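Hernilus Bench Guide
Section 4: Can into drawer – your first real chore

By Yaqin Peng, with corrections from Haiyan Tang
Last revised 2021-12-24

So you have both arms moving, the hands open and close when you ask them to, and you want to know whether the thing can do any housework yet. Good! This is the section where you find out. The chore is small (one can, one drawer) but it has a lot of real kitchen work packed into it, and we still get a thrill when a run goes through cleanly.

The short answer on housework is "some of it, slowly, if you set it up well". A person puts a can away without looking. A two-armed robot has to find the can, get its fingers round a smooth curved side, carry it past whatever else is on the worktop and let go over a drawer it must not knock. Each of those can go wrong by itself, so we take them in order.

4.1 Before you start

You will need the Surnwood worktop scene loaded in simulation, both hands calibrated (Section 3), and a free run slot in the Lei control panel. Do not try this on real arms until you have worked through Section 6.

1. Open the control panel and choose Chores, then Can to Drawer.
2. Set the run limit to 100. You can raise it later.
3. Check that both hands report Ready. If one reports Idle, press Wake and wait for the light to turn green.
4. Leave the drawer set to Open. Opening it is a separate chore and is covered in Section 5.
5. Leave Clutter switched on. It is tempting to clear the worktop, but a robot that can only work on a bare table won't be much help in anybody's kitchen.

Note: the seed number fixes where everything stands. Seed 22 is a friendly one for beginners. Seed 361 is a brute, and Haiyan is very fond of it.

4.2 Running the chore

1. Press Start. The view switches to the worktop camera.
2. Watch the thumb as the hand comes in. It should be well clear of the can before the fingers begin to curl. If it touches early, press Hold, back the hand off by one step and try again.
3. Close the fingers using Soft Grip. Firm Grip is there for heavier things and tends to make a small can squirt out sideways.
4. Lift straight up before you move across. A low sweep over the worktop is faster – and will find the toaster sooner or later.
5. Bring the can over the drawer and lower it until the height reading stops changing.
6. Open the fingers fully, then raise the hand. Do these as two moves. A hand that lifts while it is still opening can drag the can back out with it.
7. Press Score.
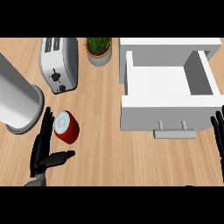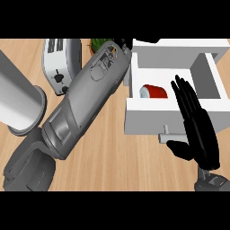 Figure 4. Can to Drawer in simulation. First view: the red can upright on the worktop, near the fingers of the left hand. Second view: a red can on its side in the open drawer.

Caution: keep the spare hand away from the drawer handle while the other arm is working. The planner treats the handle as something to avoid, but it does not always leave much room for the thumb.

Caution: never press Reset while a hand is inside the drawer. The drawer goes back to its starting place at once and the fingers can end up stuck through the side wall, after which you will have to reload the scene.

4.3 What counts as a pass

The can must be inside the drawer, at rest, with no finger touching it. It may be standing up or lying down. We argued over this for most of a January, and Yaqin's view won: if you asked a friend to put a can in a drawer and it ended up on its side, you would still say thank you. If you disagree, tick Upright Only under Scoring and prepare to be humbled.

Moving the toaster or the plant pot slightly is recorded as a nudge and does not fail the run. Knocking the pot over does.

4.4 If it goes wrong

The can tips before the grip closes: the hand is coming in too high. Lower the approach by one step.

The hand stops short of the drawer: look at the elbow first. It may have reached its limit, and moving the Siveck base mount slightly nearer the worktop usually cures it.

The panel shows error 143: the two arms have asked for the same space. Park one of them and press Resume.

The score says Fail but the can looks fine to you: wait for it to stop rocking and press Score again.

Once you have a run you are happy with, save it under your own name before going on to Section 5. The drawer starts closed in that one.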